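What Is Wood Grain?

Look closely at a wooden door, a ruler or a kitchen table. You will probably see lines in it. Some are straight, some are wavy and some make loops like the ones on a map of hills. These lines are called the grain.

How the lines get there

A tree does not grow in the same way as you do. It gets taller only at the tips of its branches. The trunk gets fatter, and it does this by adding a new layer of wood just under the bark. A nail hammered into a trunk at the height of your shoulder will still be at that height many years later, even if the tree is twice as tall.

In places with warm summers and cold winters, trees grow quickly in spring. In the Buramley woods this starts in March. Spring wood is usually pale, with large cells that carry a lot of water. Later in the summer growth slows down. The cells are smaller with thicker walls, and the wood looks darker. In winter the tree stops growing.

One pale band and one dark band make one year. If you look at the end of a log, you see these bands as rings. If you look at a plank cut along the log, you see the same rings from the side, as lines.

Counting the rings

You can find out the age of a tree from its stump. Start in the middle and count one dark ring for each year. The big oak that fell in Rudus Wood had 102 rings. The oldest one still standing there is thought to be much older, but it is alive, so it has not been cut. Scientists can take out a thin stick of wood with a hollow drill and count the rings on that. It does not usually do the tree much harm.

Rings also tell you about the weather. A wide ring often means a good year with plenty of rain. A narrow ring can mean a dry year, or a year when insects ate the leaves. People who study old buildings match the pattern of wide and narrow rings in a beam to patterns they already know. The roof beams of the old market hall in Plindon were dated this way. The trees were cut down in 1594.

Not all trees have clear rings. In hot, wet forests near the equator, many trees grow all year – their wood can look almost the same all the way through.

Knots

A knot is a round or oval patch, often darker than the wood next to it. It is the place where a branch joined the trunk. As the trunk got fatter, it grew over the start of the branch. The grain bends to go past it.

With the grain and across it

Wood is made of long, thin cells, a bit like a bundle of drinking straws. Most of them point up and down the trunk. This is why an axe splits a log easily from end to end but has a hard time going across. Carpenters plan for this. The legs of a chair have the grain running from top to bottom, so they do not snap.

Wood also swells in damp air and shrinks in dry air. It changes much more across the grain than along it. That is why an old door may stick in wet weather.

Try it yourself

You will need paper, a wax crayon and a piece of rough wood, such as an old board.

Lay the paper on the wood and hold it still.
Rub the side of the crayon gently over the paper.
Turn the paper over and try a different part of the board.

Words to know

Bark: the outside covering of a tree
Cell: one of the tiny parts that living things are made of
Grain: the direction and pattern of the lines in wood
Knot: the mark left by a branch
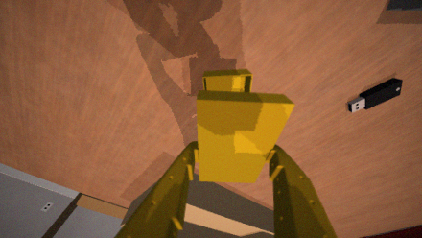 Buramley Museum – Schools and Families Department
Page checked 11/1/21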